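Lavley clinic adds evening hours for bone density scans

2024-03-21

The women's health clinic in Lavley will begin offering bone density scans two evenings a week, the clinic said Thursday. Until now the scans were done only on weekday mornings, and the wait for an appointment had reached 13 weeks by the end of February.

The new appointments will run from 5 p.m. to 8 p.m. on Mondays and Wednesdays. Patients who are already on the waiting list will be called first, starting with those who have been waiting longest. The clinic expects to open the remaining evening slots to new patients once those calls are finished.

A bone density scan, also called a DXA scan, uses a low dose of X-rays to measure how much mineral is in the bones, usually at the hip and lower spine. Doctors use the results to check for osteoporosis, a condition in which bones become thin and break more easily. Women are at higher risk after age 65, and some younger women are also sent for a scan if they have broken a bone in a minor fall or have taken steroid medicines for a long time.

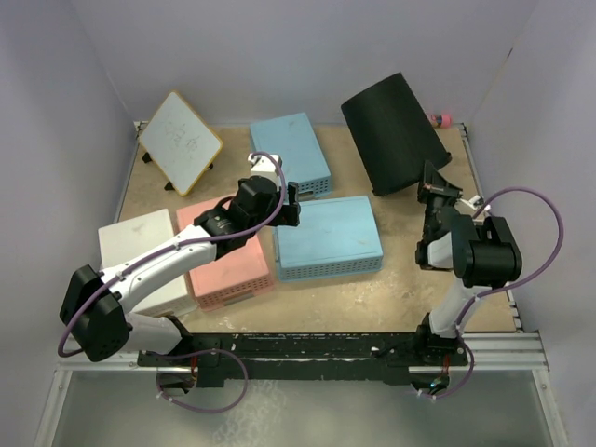 The clinic carried out roughly 600 scans last year on its one machine. It does not plan to buy a second one. Woteck, the company that runs the clinic, is paying for the extra staff time and has agreed to do so through the end of the year, when the schedule will be reviewed.

Patients need a referral from a doctor or nurse practitioner. The scan takes less than half an hour, and no special preparation is needed other than skipping calcium supplements for 24 hours beforehand. Anyone who is pregnant or might be should tell the staff before the appointment. Results are sent to the referring office, normally within a week.

Residents of Bulo can also use the evening hours. The Bulo health center sends its patients to Lavley for scans and will book the evening times directly. Its own front desk can answer questions about referrals during office hours.

Parking behind the Lavley building is free after 5 p.m. The side entrance will be locked in the evening, so patients should come in through the main door.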